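Does a Lucky Coin Toss Help You Win at Cricket?

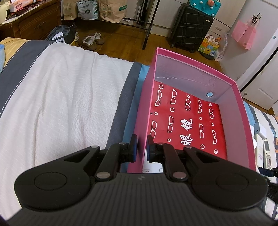 An open pink box on a bed.

Before a cricket match, one captain tosses a coin and the other calls heads or tails. The winner picks who bats first. Plenty of fans will tell you that the toss decides the game. Should you believe them?

Ask to see the numbers. The Zarkcombe junior league looked back at 200 matches. The team that won the toss went on to win 141 of them. Wow! But wait. Bikar, the strongest club, played in lots of those games, and Bikar beats nearly everyone, toss or no toss. So was it the coin, or was it the batting?

Try it yourself. Toss a coin 11 times and write down each result. You might get a long run of heads. Does that make your coin lucky? Toss it 11 more times and see.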